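Modham surface panels, pale finish

Home > Workrooms > Surfaces > Modham

Pack price £52
Panel size 90 x 57 cm
Finish: pale, plain, low pattern
Use: floors and large tables, indoors only

Modham panels make a smooth, light-coloured surface for rooms where people sort, pack, repair or lay things out. They are sold for covering a sound floor or the top of a large table, and the same panel is used for both jobs. The seams are thin and stay visible once the surface is down. If you want one unbroken sheet, look at the Portela roll instead, but read the notes on joining it first, as it comes in one width only.

We keep the pale finish in stock at all times. Small dark parts such as screws and clips are easy to find on it, and clear plastic boxes stand out better than they do on a wood-grain top. It does show dark scuffs sooner than the mid-grey, so a room with a lot of foot traffic may be better off with grey near the door and pale further in. Both finishes are the same thickness and can be laid side by side.

Pale finish. A clear box with a hinged lid is shown open in the first picture. 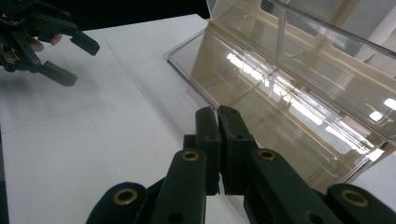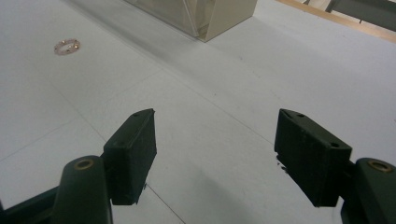
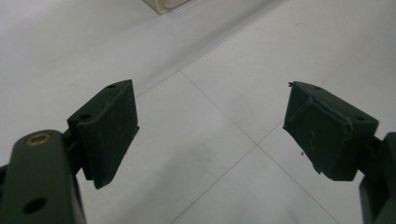 Order by the pack and allow one spare pack for a room with alcoves or pipework. Shades can differ slightly from batch to batch. We pick each order from a single batch where we can, but we cannot match panels bought earlier, so please order the whole job together. Panels left over should be stored flat in their wrapping and kept for repairs.

Laying on a floor

The floor should be dry, level and swept. Old carpet and underlay must come up. Painted concrete is fine if the paint is holding, and so are most hard floors that don't move when walked on. Leave the packs in the room overnight before opening them.

Start from the longest straight wall and leave a small gap all the way round for movement. Dry-lay the first two rows before fixing anything. If the last row is going to end up as a narrow strip, shift the whole layout over so that the cut pieces on both sides are wider. Panels can be laid with the seams in line or staggered by half a panel. In-line seams are quicker and are handy if you mark out bays by them. Cut with a sharp trimming knife against a steel rule, scoring the face several times, then snap away from you.

Use the Fondari tack adhesive, sold separately. Other adhesives may well work but we have only tested this one, and the guarantee depends on it. Spread it thinly. A surplus will come up through the seams and is a nuisance to get off after it has set.

Laying on a table

The table must be stiff enough to take the extra weight without sagging. Folding tables are not suitable. Work from the middle outwards so that the cut edges fall at the sides, and finish these with the Fondari edge strip — it comes in white or black and pushes on by hand. A table that is wiped down several times a day should have the strip glued as well.

Leave the table clear for a full day after laying. Put boards and weights over any corner that lifts in that time.

Cleaning and care

Sweep or vacuum first, then wipe with a damp cloth and a little washing-up liquid. Dust and lint collect along the seams sooner than anywhere else, and a soft brush moves them. Rubber marks usually come away with a white eraser. Don't use scouring powder, bleach or a steam mop. Standing water should be dried up the same day.

Don't cut directly on the panels. Use a mat. A deep cut cannot be filled, though a single damaged panel can be lifted with a wide scraper and swapped.

Overhead lights will reflect from glossy things placed on any pale surface, clear boxes and trays especially. Where people have to see into clear containers all day, it is worth moving the lights to one side of the bench.

Boxes and trays for use with the panels

The Vetholm clear box has a shallow base and a hinged lid that opens right up, and it suits parts that need to be seen with the lid shut. It is 362 mm long. The lid is part of the box and is not sold on its own. When you plan a table layout, remember that an open lid takes up height at the back, so a low shelf behind the bench can get in the way.

Deeper boxes in the Vetholm range have lift-off lids and stack. The hinged ones can be stacked too when closed and lightly filled, but we would not go above three high.

Delivery and returns

Packs go out on a pallet and are delivered to the kerb. They are awkward for one person, so have a second pair of hands ready. Check the corners before signing, and write any damage on the delivery note. Boxes and edge strip ordered at the same time travel on the same pallet.

Unopened packs can be returned within a month. Opened packs can't, except where there is a fault. A sample piece of each finish is available on request and doesn't need to be sent back.

Adhesive is not sent out in freezing weather. Orders that include it may be held for a few days in winter, and we will email if yours is one of them.

Prices last checked January 2023. The mid-grey finish is the same price per pack.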